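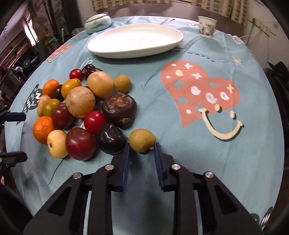
Fruit on the blue cloth, mangosteen included

rikport_rind
Posted 2021-02-23

Dinner for 8, and dessert is fruit because I refuse to bake. Tomatoes are in there too. My sister-in-law Pauline Dunmore has already sent her objections in writing. Question is how to serve it. Pile on the table, or something more civilized?

gillo93
Tomato is a fruit. Tomato is not dessert. I'm with Pauline.

babalola_k
Cherry tomatoes at the end of a meal are fine with salt. The glossy red one goes back to the kitchen where it can think about what it's done.

clikora
More worried about the mangosteen. It has a yellow crusty patch near the bottom, which on mine has usually been dried sap. Squeeze it. If the shell gives a little, good. If it's a rock, decorative use only.

gillo93
And one mangosteen for eight people is a fight, not a dessert.

rikport_rind
They can draw straws. Other layout, same plate behind:
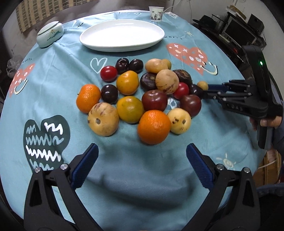
Big orange up front, white plate behind

babalola_k
So you own a plate and the fruit is next to it.

rikport_rind
The plate is for peels.

clikora
One oval plate for eight people's peels? Optimistic. Like the pale yellow melons though. Pepinos? Cut those in the kitchen, nobody wants to carve at the table.

gillo93
I do. Aminu Afolabi did a whole melon at our table last June and it was the best part of the evening. We still find seeds.

rikport_rind
Fine, melons get cut, mangosteen by lottery, tomatoes stay. Pauline can sit at the far end.

babalola_k
It's a round table.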